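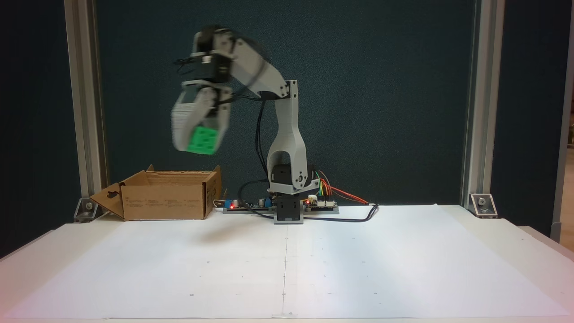
Part 3: Getting your short film into Palside

Right, you've exported your film and you've watched it one more time than you needed to. Now comes the uploading bit. I've put 17 shorts through Palside over the past few years, mine and other people's, and I still forget a step now and then, so I'm writing this the way I'd want it read to me at 11 at night with a deadline looming.

I'm assuming you've already made your account (Part 1) and got your file in order (Part 2). If you skipped Part 2 because it looked boring, go back and at least read the bit about sound levels. I'll wait.

What you need beside you

Your finished film file
A poster in portrait shape
3 stills, no text on them
A subtitle file, even if everyone in the film speaks English
Your synopsis, saved in a plain text document

Type the synopsis somewhere else first and paste it in. Palside logs you out if you sit on one page too long, and I lost a really nice paragraph about my lighthouse film that way. Still sore about it!

Creating the project page

1. Log in and click My Work, then New Project. Don't click New Profile, which makes a second copy of you and takes ages to get removed.

2. Enter your title exactly as it appears in the opening credits. Capitals, commas, the lot. Festivals copy this straight into their programme and won't check it against the film.

3. Fill in the running time, credits included. Round up to the next full minute.

4. Choose a category. You only get one main category, so if you've made a funny documentary, pick documentary and use the tags for the funny part.

5. Paste in your short synopsis. The box takes 285 characters and counts the spaces. It also chops off whatever doesn't fit without telling you, so scroll to the end and make sure your last sentence is still there.

6. Add your cast and crew. Start with director, writer, producer and lead cast, then save. You can come back for everyone else.

Note: names go in one at a time and there's no way to drag them into a new order afterwards. Write your list out on paper in the order you want before you start typing.

Uploading the film

7. Go to the Media tab and press Upload Screener. Plug your computer into the modem with a cable if you can. My home wifi drops out whenever it rains, and the uploader doesn't pick up where it left off.

8. Leave the browser tab open. You can use other tabs, but don't let the computer go to sleep. For a ten-minute short I usually allow around 186 minutes on my connection, so I start it after dinner and go and do something else.

9. When the bar turns green, wait for the email. The green bar only means the file has arrived. Palside then makes its own viewing copy, and until that email lands the judges will see a grey box.

10. Play the viewing copy all the way through with headphones on. Yes, all of it. I once sent off a film where the sound slipped out of sync in the last two minutes, and the original file was perfect.

CAUTION: set your screener to Private with Password before you submit anywhere. The default is Public. Some festivals want a premiere, and a film that's been sitting in the open for a week may not count as one any more. Check each festival's rules, as they vary a lot.

Picking festivals and submitting

11. Open the Browse page and filter by deadline. I'd begin with one or two smaller events. Huaranga has a friendly shorts program and their form is a good one to practise on. Tresix is online only and runs a monthly round, so if you miss September you can just go in the next one. Ukus asks for a director's statement as well, so have that ready.

12. Click Add to Basket and look at the fee. It goes up at each deadline - early, regular, late - and the price is locked in when you pay, not when you add it.

13. Tick the box that says you own the rights to your music. Please only tick it if you do. A mate's verbal okay isn't enough, get it in an email.

14. Pay, then save the receipt as a PDF. The receipts page only goes back twelve months.

Note: you can swap your film file after submitting, right up until the judging status changes to In Review. After that you'll need to write to the festival directly. Be nice about it and keep it short. I've asked twice, and one of them said yes.

Part 4 covers laurels, posters and what to do while you wait to hear back.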